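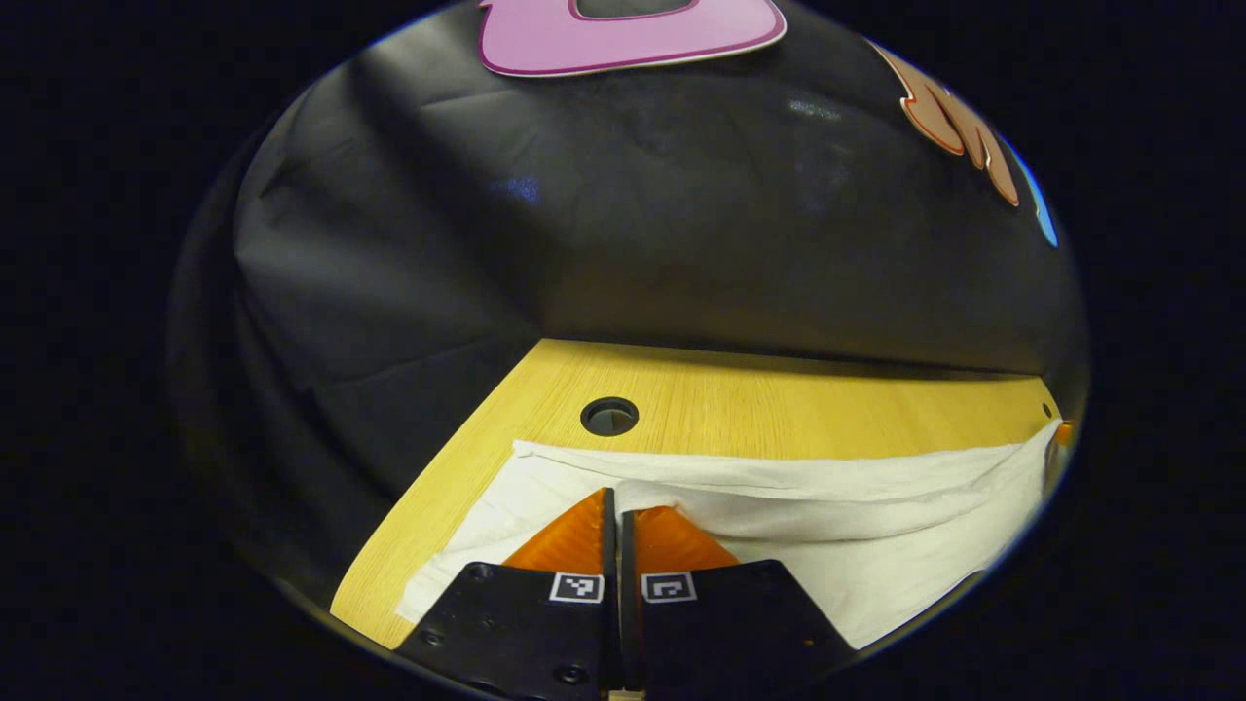 From: Hsiu-ying Chiang
To: handheld-grippers list
Subject: Re: Nustness hand-held kit, cloth work, worth the money?

On Nov 4, 2024, Hanne Kokkonen wrote:

> Hello list,
>
> Our group in Pretdale has the offer from Nustness for two of their
> hand-held gripper kits, with the soft finger pads and the wide-angle
> camera. Before we sign I would like to hear from people who did fabric
> with it. We fold and flatten small cloths, mostly white, on a wooden
> table. My questions:
>
> 1. Do the pads hold thin fabric, or do they slide?
> 2. Are the markers on the fingers found reliably at every opening?
> 3. How much time do you lose for calibration?
> 4. Is the yearly service plan useful?
>
> The seller answers everything with "yes, no problem", and this makes
> me a little nervous.
>
> Hanne

Dear Hanne, dear all,

We have the same kit since spring, one unit, and cloth is nearly the only thing we do with it. I try to answer in your order. Please excuse the length.

1. The pads. Ours are the orange ones with small ridges on the inner side. On one layer of cotton they hold well if you come in at a low angle and close slowly. When you press straight down, the cloth makes a dip under the tips, and you close on air and a very small fold. My colleague Man-lok Cheung prefers to push the cloth a little forward first, so that there is a ridge to take. I now do it the same way. For a hem it is easy, you can almost not miss it. For satin I would not buy this kit, we tried it one afternoon and stopped.

The pads collect lint. We wipe them after every session with a damp cloth and let them dry in the air. The manual suggests alcohol, but with our first pair the surface became sticky after some weeks, and I suspect it was the alcohol. I cannot prove this.

2. The markers. They are found in almost all our recordings. In the last set we had 1624 episodes, and 29 of them were rejected by the software because one marker was lost for too long. Most of these come from one evening when we had only the ceiling lamp on and my arm made a shadow over the fingers. Since then we use a second lamp on the left, and the problem did not come back. Please check also that the markers lie flat. On our unit one corner was lifted when it arrived, and the opening width was jumping until we glued it again.

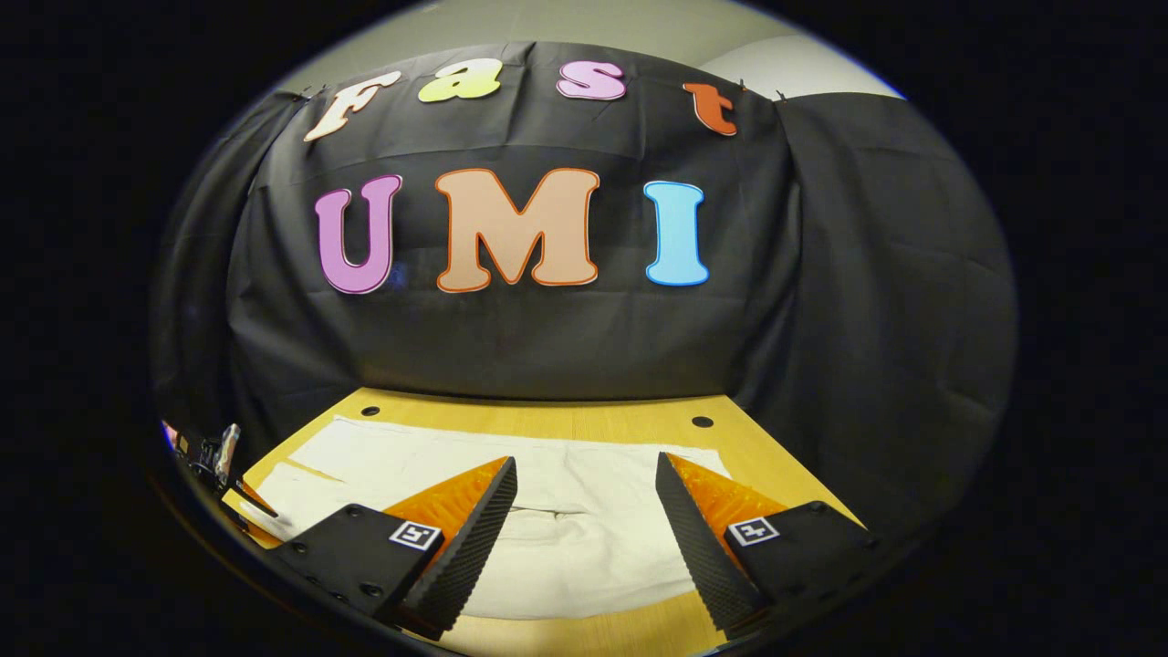 About the background I can say that plain black fabric behind the table works well for us with white cloth. The exposure is the only care. With automatic exposure and much black in the view, the camera wants to make everything brighter, and then the folds in the white disappear. We lock the exposure on the cloth before the first episode. It is two clicks in the settings, but the page in the manual where it is explained is hard to find (look under "Session", not under "Camera").

3. Calibration. The first time it took me a whole morning, now it takes a short coffee break. You repeat it only when the fingers were taken off. The screws on the finger plates become loose with much use, so I check them after every 100 episodes. Shabnam Kiani at Orozco told me she marks each screw with a line of paint to see if it turned, and this is a nice idea which I will copy.

4. The service plan. We paid for it and used it once, for a new pair of pads. A pair without the plan was 67 dollars in our quote, so for one unit the plan was not a good deal. With two units and many hours it may be different for you. Ask them in writing if pads are included without a limit, because in our paper it says "reasonable wear" and we had a small discussion about what is reasonable.

One more thing which you did not ask. The grip is made for a bigger hand than mine. After an hour I feel it in the thumb, and we change the person more often than we planned. If you have people with small hands in your group, let them hold it before you sign. Nustness agreed to lend us one for two weeks, but only when we asked a second time.

Mawar Purba wrote here in the summer that she compared it with the Wondton fingers. Mawar, if you are still reading the list, did you ever test those on cloth? The price is lower, and I only saw results with cups and boxes.

Hanne, I can send you our exposure settings and the small checklist we use before recording. We will order new pads in December, and if you want to order together to save the shipping, write me directly.

Best regards,
Hsiu-ying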